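Notebook, November, afternoon into evening
Muli arm, glassware set, continuing from the Gusel bench

Started after lunch and ran until my wrists gave out, so this will be a bit of a ramble. Thank you to whoever left the leader arm charged and the cable coiled the right way round, it saved me a good quarter of an hour of muttering!

The goal for this stretch is 60 good episodes of reach, grasp, lift, set down on the graduated cylinder, and I got 40 of them today that I'm happy to keep. There were 7 more I threw out on the spot. Three of those were me letting go of the trigger too early (I do this every time I get tired, and I really should learn to stop and have a coffee before it happens). The rest were late starts, where I was already moving before the recorder had begun, so the first part of the reach is missing. Please don't rescue those from the discard folder, even if they look fine in the viewer. I know it's tempting, and I did it myself last month with the funnel episodes and regretted it for days.

On the operating side, I've gone back to slow approaches. When we were doing the plastic beakers for Darnmont we all got quite brisk and it didn't matter much, a beaker forgives you. With the cylinder I kept coming in at a slant and nudging the tube before the fingers were around it, and the policy we trained on the old set does exactly the same thing, only with more confidence. So now I stop above the glass, wait a beat, line up, and go down. It makes the episodes longer, and I expect somebody will grumble about storage, but I'd much rather have the pause in there. If you're taking over, please keep the pause! Mixing the two styles in one batch was what made the funnel set so muddled, or that's my theory anyway.

I changed the start position every few episodes, a little left, a little right, sometimes turned the foot. I didn't follow a grid. I know the protocol page asks for one, and I did try it for a while, but I spent more time measuring than recording and I could feel myself getting cross. What I did was close my eyes and put the thing down, more or less. We can plot the spread afterwards and fill in any corners that look thin.

Labels are going into Clotero as usual. The form still forgets the object name if you go back a page, so type that last. I've used "grad cylinder, part filled" for everything today. Somebody had "measuring tube" in there from the summer and I've merged it, so if your search comes up empty, that's why.

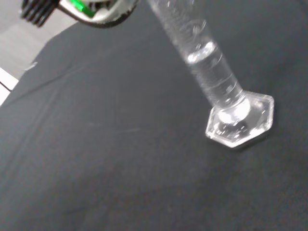
Clear glass is still the hard one for us, and I'd like to write down what I think is going on before I forget it. The depth channel is close to useless on the tube, we all know that, so the wrist view has to do most of the work, and I've been going through stills from it to see what there is to hold on to. The foot is lovely, all those beveled edges with white highlights along the rim, and the joint just above it is brighter still. Further up it gets harder. The meniscus makes a nice clear band across the tube, but above that the glass fades off into faint grays, and the graduation marks are too soft to read, so I don't think we can ask the model for fill level from this view, much as I'd like to. I'd be glad of a second opinion. My suggestion is that we keep the dark gray cloth for the whole of this batch and only then try a lighter one, so that we're changing one thing at a time.

One other small worry is that the model may learn to find the foot and guess at everything else. That would work nicely until we give it a cylinder with a different base. There's a round-footed one in the Gusel cupboard, second shelf, behind the flasks, and I'd like to do a short set with it before we train.

Still to do: the last 20 episodes, wipe down the finger pads, re-run the wrist camera calibration before anything else gets recorded, and ask Darnmont whether they want empty cylinders as well. I've left the leader arm on charge and the cloth where it is, so please don't straighten it.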